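Leave Some Faces Bare: Paint and Plain Wood on Marking Cubes

By Thierry Mallet
August
Last updated: Friday

The usual way to color a wooden cube is to dip it. The cube goes into the can, comes out on a wire, hangs for a while and is sold as a red cube or a green cube. I think dipping is a poor process for any cube that has to be read as well as stacked, and that a cube with one or two painted faces and the remainder left as wood is the better article. It costs less paint and holds its size more closely. It also reports its own orientation.

The last point is the important one. A cube dipped in one color looks the same after it has been tipped onto any side. A cube with a green top and wood everywhere else does not. If the green is missing from the top, the cube has been turned, and a person standing on the other side of the table can tell. For sorting trays, classroom work, layout exercises and any bench test where blocks have to go back to a known start, that information is worth having, and dipping throws it away.

A second painted face adds more. One colored face gives up and down but says nothing about heading. Put a second color on an adjacent face and the heading is fixed too: with red up and blue toward the front left, there is only one way the cube can be standing. A third color adds nothing to this, although people keep applying one. The green-topped cube in the next picture is the simple case and its neighbor, in red and blue, is the full case.
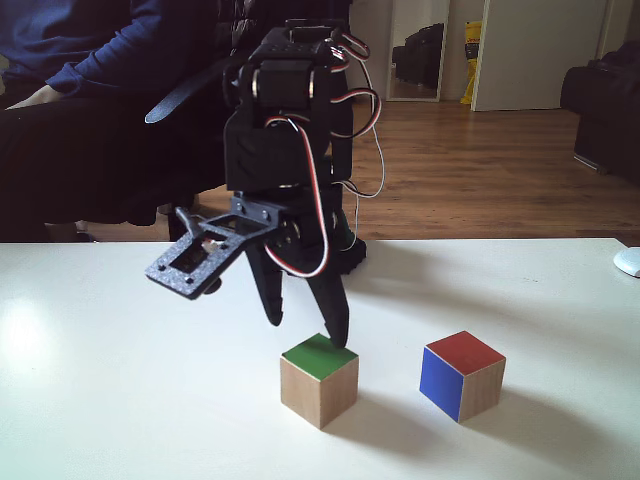

The border

The second argument concerns the edges. Paint fails at an edge first. The film is thinnest there, because it draws back from a sharp corner as it dries, and the edge is also what meets the table, the box and the other cubes. A face painted right out to the corner starts to chip within a short time, and each chip leaves a ragged outline that looks worse than no paint.

The remedy is to stop short. Mask a narrow margin around the face and paint the square inside it. On my own cubes the margin is 3 mm. The corner then takes its knocks as bare wood, which dents a little and shows nothing. The painted square keeps a straight outline.

I have heard the border called decorative. It does look tidy, but its use is mechanical, and there is an optical benefit as well. Where a painted face meets another painted face, a pale line between them keeps the colors apart. Red against blue with no gap produces a dark, uncertain edge under poor light. With a pale line between them, each face reads as a separate square.

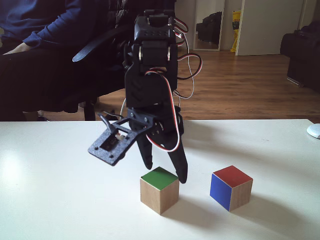
Green top face with a thin unpainted border; sides left as bare wood.

The masking takes patience. Tape cut by hand is adequate for a small set. For a larger one I use a Collar, which is a flat frame that drops over the end of the cube and leaves a square window to paint through. Hold it down firmly and use a nearly dry roller. A brush pushes paint under the lip, and then the border has to be scraped.

Surface preparation

Bare faces have to be prepared as carefully as painted ones, and this is where the method costs something. Paint hides saw marks. Wood shows them. I take all six faces down starting at 80 grit and work up to something fine enough that the grain feels level under a thumb. I have seen people go on to 2000. On softwood that polishes the surface until paint will not key to it, and I would stop well before.

Sand all the faces by the same amount. A cube that has lost more on one side than on the others will still stand, but it will not line up in a row. Dipped cubes have a related fault: the coat sags toward the lowest corner as it hangs, and the cube ends up with a bead there that rocks on a flat surface. A bare underside has no bead and sits flat.

The table

A good deal of effort goes into the cubes and very little into what they stand on. My preference is a plain white top. Natural wood is a middling tone, and on a brown bench the bare sides sink into the background and leave the painted face floating. On white, the whole body of the cube is visible.

White has drawbacks. It shows glare when the light is low or close, and it makes every shadow obvious. I regard the shadow as useful, as it shows where the base of the cube meets the surface. Glare is a different matter and should be dealt with by moving the lamp. A matte top helps. I would avoid gloss board entirely, even though it wipes clean more easily.

Printed faces

Some sets go further and carry a printed square marker on one face, black pattern on white. The same rule applies: leave a pale margin around it, keep it away from the corner, and do not print over paint. A marker needs hard contrast between its black and its white, and a colored ground weakens that. A colored top and a marked side suit each other well. The color is for a person looking down, and the marker gives an exact identity from the side.

I would still keep at least one face of a marked cube plain. Fingers have to go somewhere. Grip a cube by its printed face every time and the pattern will gray at the middle, while wood tolerates the same handling for years. 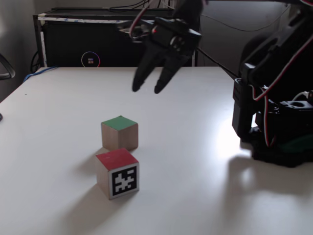 Haris Lazarević does not accept most of this. In his view a bare face is an unsealed face, and an unsealed cube takes up moisture, swells across the grain and goes out of square whatever care was spent on sanding it. He would dip every cube in clear sealer first and then argue about color. He also considers the border a waste of labor, and says he would sooner break the corners with a file and repaint when they chip.

On moisture he has a point, and I have no objection to a thin clear coat under the paint, provided it is wiped on and not dipped. A wiped coat does not sag. I would apply it to all six faces in one session, so that no side is left to take up water faster than the one opposite.

On the border I am not persuaded. Repainting a face means masking its neighbors anyway, so the labor he saves at the start is paid later, with a thicker film each time. The Hoxha set I keep on the bench was painted to the corners and has been touched up so often that the colored faces stand proud of the wood. I can feel the step with a fingernail. The bordered cubes stored in the same box have needed no touching up.

Related

Choosing a roller for small flat work
Skevus water-based enamel on softwood: drying notes
Squaring cut blocks on the Wurden sanding board
White tops, matte and gloss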